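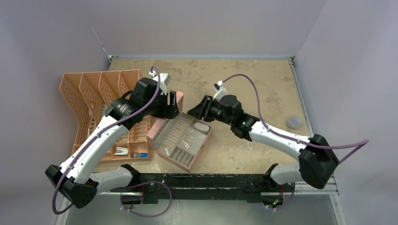

The pink rack, left side of the table.

I have reached the age where a desk organiser counts as a treat. It's plastic, the colour of tinned salmon, all lattice, with slots that fan out like a hand of cards. I'd told myself I wanted something in grey. Grey was sold out until August, and the colour has grown on me the way mould does.

The theory was that my paperwork would go in it. I have a folder of Hegarty invoices, three warranties for things I no longer own, and a letter from the Stotent strata people that I've been meaning to answer since we had the old couch. Sang-wook Jeon, who gave me his label maker and clearly regrets it, reckons you should file everything the day it arrives. He also irons tea towels.

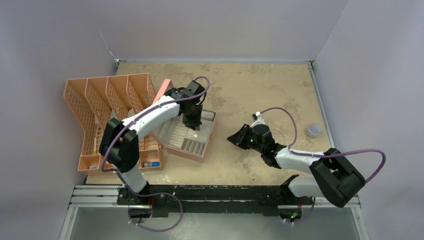 So far the paperwork is still in a shoebox under the bed. Small stuff gets in first, that's my finding. A rack with tall slots is an open invitation to anything thin, and a box will sit in the bottom of it quite happily for months. Then there's the craft gear. I own one pink tray with a lid and skinny grey dividers, and the tiny gold stars live in that, or they do until somebody sneezes. The packet said 900. I found one in the butter on Saturday's toast plate, and another in my good shoes.

Next job is the shoebox. I've put the kettle on.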